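Do Lemons Really Clean Everything?

People say a lemon can clean anything. Should you believe them? Let's check.

Lemon juice is an acid. Acids are good at breaking up the chalky white crust that hard water leaves on faucets. So that part is true. 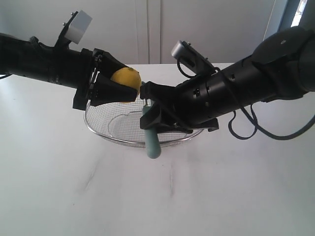

But what about germs? The Wuramer kitchen booklet claims lemon juice kills "all of them." All? That's a big word, and the booklet doesn't say how anyone checked. Soap and water is a safer bet for your hands.

And grease? Try it. Rub one oily plate with lemon and another with dish soap, then rinse both. Which one still feels slippery?

One warning: keep lemon off marble, because acid can leave dull marks. Ask a grown-up before you test anything else.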